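Fomadley Teach Kit, two-arm
Bench-mount hand guiding and remote control set
Sold and supported from Pludcombe

In stock, ships from Pludcombe. Trade and education pricing on request.
Colour: grey or black
Part family: Jakab
Recorder software: Kurkex (included, one seat)

Overview

Two ways to show a pair of arms a job. Grab the arm by the wrist and walk it through, or sit at the leader handles a bench away and drive it. Same recorder for both, same file at the end. Switch between the two part way through a job if you need to, e.g. hand guide the coarse reach and then use the handles for the fiddly bit at the end.

Made for small benches and teaching labs, and for packing or sorting work where the parts change every few weeks and writing a program each time is a pain. Arms not included. See compatibility further down before you order, please. We get a lot of returns over this.

What's in the box

Jakab leader handles, one left one right, with trigger
Clamp bases for the handles
Wrist grips for hand guiding, split collar type, one pair
Foot pedal (start / stop / bin the last take)
Interface box and power supply, Australian plug
Cable set, handle to box
Hex keys
Printed quick start card. The full manual is a download now, the paper one was always out of date

Not in the box: arms, grippers, bench, computer, emergency stop. You must have your own emergency stop wired to the arms. The pedal is not an emergency stop. Don't use it as one.

Hand guiding

Collar goes on above the gripper flange, two bolts, snug not tight. Button under the thumb frees the joints, let go and the arm holds where it is. Set your payload first or the arm will sag or creep upwards on you. Most support calls about drift are a payload left at zero.

Good for: reaches, approach angles, anything where you want to feel the contact.
Not so good for: two arms at once. You can do it with a mate on the other arm but the takes come out uneven. Use the handles.

Your hands will be in the workspace, so keep speed limits on and do a risk assessment for your own site.

Remote control

Handles mirror the arms joint for joint, scaled to suit. Trigger is proportional so a half squeeze is a half closed gripper. Swap sides in the settings if you're working from the far side of the bench and left looks like right. Everyone gets this wrong on the first day, the arrows on the handles help a bit.

Each handle weighs 798 g. Fine for a morning, tiring after that, so the counterweight springs are worth fitting. They're in the small bag taped under the foam, don't chuck it out with the packaging.

If the arm stalls, the handle buzzes. There's no true force feedback on this model. The older single arm kit didn't have it either, whatever the reseller page says.

Kurkex recorder

Press pedal, do the job, press pedal. Each take is saved with joint positions, gripper opening and whatever cameras you've plugged in, on the one clock. Trim the ends, tag it, move on. Long press bins the last take – handy when you fumble a pickup and don't want it in the set.

Some 70 takes is where we'd start for a simple pick and place with one object. More if the object moves about between takes, and it should. Shift the bowl or tray a bit every time, turn it, start the arms from different spots. If all your takes look the same the arm will only know the one job.

Playback is built in. It repeats the take exactly and won't adjust if you've moved something. For anything that adjusts you need to train on your takes, in your own software. We export to the common open formats and a plain CSV.

Also has a practice mode, which drives simulated arms on screen from the real handles. Good for new operators before they go near the hardware. Bench layouts can be edited and saved.

Specs

Handles: 2
Weight per handle: 798 g
Gripper control: proportional trigger
Guiding: thumb button, hold to free
Interface: USB and ethernet
Cameras: USB, bring your own
Feedback: vibration only
Operating: indoors, dry, not for washdown areas
Warranty: parts and labour, return to Pludcombe

Price

$1,688 inc GST for the full kit, handles and collars together. We don't split them anymore. Spare collars, pedals and cable sets are on the spares page. Freight is extra and worked out at the checkout, give us a yell first if you're in WA or the NT as the online quote is usually too high.

Compatability

Works with most six and seven joint arms that have a free drive mode and an open network interface. The arms need to be a matched pair for joint for joint mirroring. If they're not, you can run in tip mode, where the handle drives the gripper position and the box works out the joints. Tip mode is a touch slower and can get stuck near full stretch.

Two finger parallel grippers only at this stage. Suction is being tested, no date.

If you're not sure, send us the arm model and firmware version before ordering. A photo of the label is heaps.

Setting up, short version

Clamp the handle bases the same distance apart as your arm bases. Doesn't have to be perfect.
Plug handles into the box, then box into power, then computer. In that order.
Run the zero routine with the handles in their cradles.
Set payload for each arm, with the gripper on.
Tidy arm cables so they can't snag through the full reach.
Do a slow pass with nothing in the grippers. Then start recording.

Updated March. Collar bolts are now the longer type, if you have an older kit and the collar slips ask us for a set, no charge.

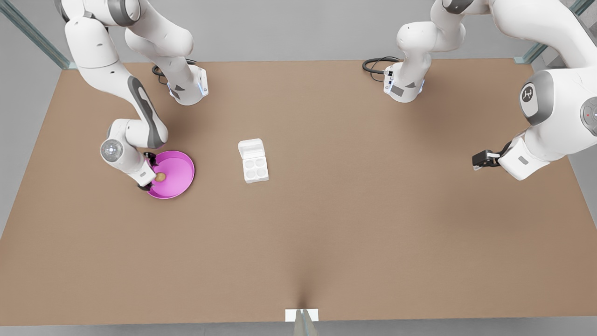 Can one operator run both arms, or do I need two people?

One operator is enough with the leader handles, a hand on each and a foot on the pedal. For hand guiding you'd want a second person if both arms have to move at the same time, otherwise guide one and park the other.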